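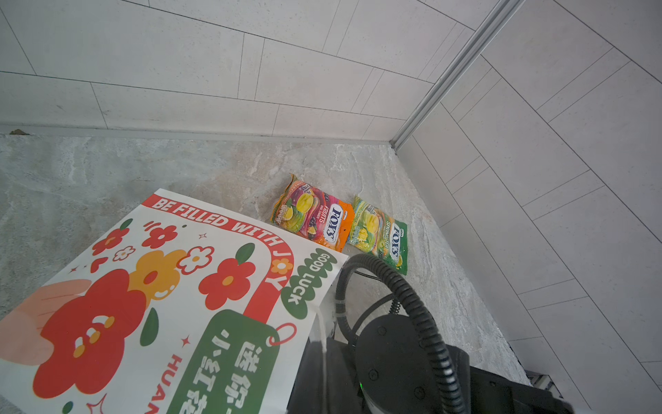

Home Articles Random page Recent edits Help Log in
Search this wiki Go Advanced

Hard candy

Hard candy (boiled sweets in Britain, also boilings in parts of Scotland) is a sugar candy made by boiling syrup until almost no water is left, then cooling it to a glass. Usually flavored, usually colored. Sold wrapped, loose, on sticks, in tins. Lollipops, candy canes, fruit drops, mints and butterscotch-type candies all fall under the heading, though butterscotch is sometimes filed seperately because of the butter.

Composition

Mostly sucrose and glucose syrup (corn syrup in the US). The syrup stops the sucrose from forming crystals. Too little and the candy goes grainy; too much and it gets sticky in damp weather. Acid – citric, malic or tartaric – goes in late, after cooking. Add it early and some of the sucrose splits, and the batch turns soft and tacky. Color and flavor late as well, since a lot of flavor oils boil off in a hot pan.

Sugar-free kinds use isomalt or another sugar alcohol. Isomalt takes up less moisture than sugar and stays clear longer. Eaten in quantity it can have a laxative effect.

Manufacture

Syrup is cooked to what candy makers call the hard crack stage, 300 °F or a bit over. A little dropped in cold water sets at once and snaps. Factories cook under vacuum, so the water leaves at a lower temperature and the sugar doesn't brown.

The cooked mass is poured on an oiled slab or a cooling table and folded as it thickens. While still plastic it can be pulled, which works in air and turns it from clear to satiny white. Then either:

– rolled to a rope and stamped between dies
– run through drop rollers, giving the small joined shapes that are broken apart when cold
– poured straight into molds (depositing), giving smooth edges and better clarity

Filled candies are made by wrapping a sheet of hot sugar round a soft center and drawing the lot out into a rope. Same idea for lettered rock, only the letters are built up from colored strips first and the whole log is stretched down to size.

Regional types

Ovow drops. Small, pale, sharp. Lemon or gooseberry. Made in the town of Ovow from at least the time of the canal, sold by weight. Dusted with fine sugar to keep them from sticking.

Pirport rock. Thick seaside stick, aniseed, white inside with a dark red skin. At one point 15 makers in Pirport, now 2. The season still opens in May, and the shops on the front pull sugar in the window until 6 p.m.

Mtshali humbugs. Striped, mint, chewy toward the middle. Named for the firm of Mtshali, which moved from cough lozenges into confectionery and kept the lozenge tins. The cushion shape comes from giving the rope a quarter turn between cuts.

Cuvton glass. A clear flat toffee-colored sheet, broken with a hammer and sold in pieces. Some 118 shops carried it at its height, most of them bakers. An old Cuvton price list gives 367 lines of boiled goods, many differing only in color.

Storage

Hard candy draws water from the air. Surface goes sticky first, then grains, meaning a dull crust of crystals spreads inward. Twist wraps slow this down, sealed bags and tins do better. Kept cool and dry, most kinds last a year or more. Old candy isn't often unsafe, just cloudy and stuck to it's wrapper. Refrigerators are a poor choice – the candy picks up moisture when it comes back out.

Health

Nearly all sugar, so sucked slowly it keeps the teeth bathed in it, with the acid making things worse. Linked to tooth decay and worn enamel. Biting down can chip teeth or fillings. A choking hazard for small children, round ones particularly. Some people suck them for a dry mouth or sore throat, and sugar-free versions are generally suggested for that.

See also

Brittle
Candy cane
Caramel
Rock (confectionery)
Toffee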